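The Limited Run Is Not a Virtue

31 Oct 2022

Rikoden put 600 fuzz pedals on sale in March and they were gone before I'd finished my tea. By the evening they were back on the second-hand sites at nearly double the price, most of them described as "mint, never plugged in". I'm told this is good news for small builders. I'm not convinced.

The usual defence is that one person at a bench can only solder so much. Fair enough, and if Kevier makes 14 reverbs a month then 14 is what we get. But Rikoden sends its boards out to be assembled and has done for years. It could have made 1,000. It could have taken orders and let people wait. It chose a countdown clock and a numbered sticker.
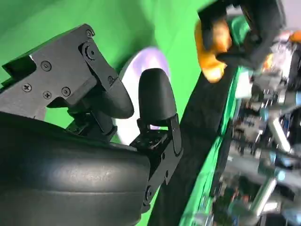 Then there's the sound, which gets oddly little space in the write-ups. I borrowed one of the 600 for a weekend and ran it against an old Eltmont fuzz with a cracked knob. With the guitar turned down a touch, I couldn't pick between them. With everything up full, the Rikoden was a bit brighter. I've paid less for a bit brighter by changing my strings.

Snorradóttir, the little synth and pedal firm, keeps 3 designs in its shop and restocks them when they run low. Its delay isn't the best I've played, but I can buy one on a wet Tuesday and replace it if it gets nicked from a van. For anyone who plays gigs, that counts for more than a sticker.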